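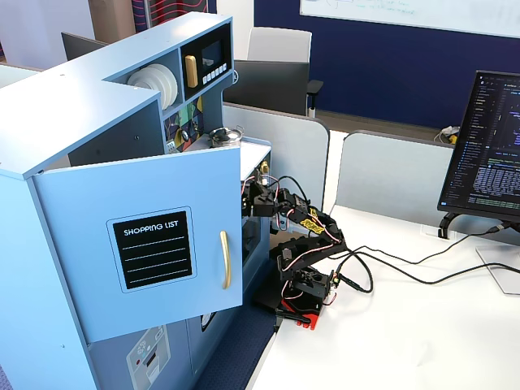
It just let go of everything, Jintana Luangrath told me on the phone that Saturday, and then it went right back to work like it hadn't.

Speaker notes, "Limp at Episode 750"
Posted in December by the Woltuvine bench team
Print this page | E-mail this page

(wait for people to sit down)

So that was my hello to the fault. We call the arm Ryu, and the task is the toy kitchen, cabinet door, over and over. We'd planned 889 episodes. At 750 the elbow servo tripped its overload, torque dropped, and the arm sagged with the gripper still near the door's upper edge!

Slow down on this next bit. The sag wasn't the scary part. Our script (mine, sorry) caught the error, turned torque back on and sent the old target. Full speed, from wherever the arm had landed. Jintana's hand was 4 inches away.

Show the log. Point at the retries, up to 101 in one night, and I'd filed them all as warnings. Ugh.

What we changed: no automatic re-enable, ever. A person presses the key. Flevent now reads joint positions first and creeps home slowly. Temperature gets logged too, which I'd skipped.

Ask who else has a retry loop like mine. Leave time, people do want to confess!

If the clip won't play, skip to the wiring slide

Contact: Woltuvine bench team | Copyright Woltuvine | Back to top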